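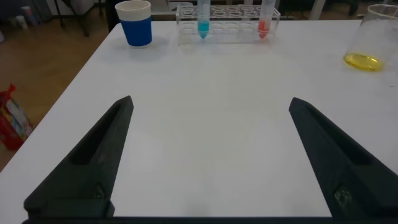 Ballarat, June

Treson bench set, read me first

Quick notes for whoever picks up the colour-water sets next. Written in a hurry before the Friday session, sorry for typos. Proper version to come when Karthik is back.

What's in this folder

bench/ - photos of the white table, coloured liquids out
sheets/ - setup sheets, one per layout, PDF
labels.csv - what sits where, which colour in which tube
old/ - leave alone pls

70 layouts all up. 38 checked by Thaís Frota, the rest only looked at by me. Column "checked" in labels.csv says which.

The kit

Clear acrylic rack with round holes. Conical centrifuge tubes, stood upright. Paper cup with the blue sleeve. Clear glass for the yellow (called "beaker" in the csv even where it might be a drinking glass, don't split hairs). All of it is water and food colouring, nothing nastier.

Colours as named in the csv: turquoise, red-orange, yellow. Early rows say "aqua" and "orange", same stuff, haven't gone back and fixed them. Ji-hoon wanted hex codes. No.

Setting up

Rack to the back of the table. Turquoise tube left, red-orange towards the right-hand end, other holes mostly free. Cup to the left of the rack, glass to the right. Only a little in each tube, just the cone, and a shallow bit of yellow in the glass. Leave the front of the table clear of kit.

Other layouts move the cup or swap the tubes. Check the sheet, not your memory.

Known problems

Layouts 5 and 14 have the same sheet. One of them is wrong, think it's 14.
Clear rims on the rack are hard to pick out against the white. Don't trust hole numbers in the old rows.
Cup shadow got labelled as a seperate object twice. Removed once.
"Left" always means left as you look at the photo. Adalberto had it the other way for a while.

Packing up

Tip the colours down the sink, rinse tubes, rack upside down on the tea towel. Wipe the table straight away, the red-orange stains. Keep the cup if it's still decent, sleeve goes with it.

Using it

Fine for class handouts and anything in-house at Grisilwood. Ask Socorro Rivadeneyra before it goes anywhere esle. Corrections to labels.csv welcome, put your initials in the last column.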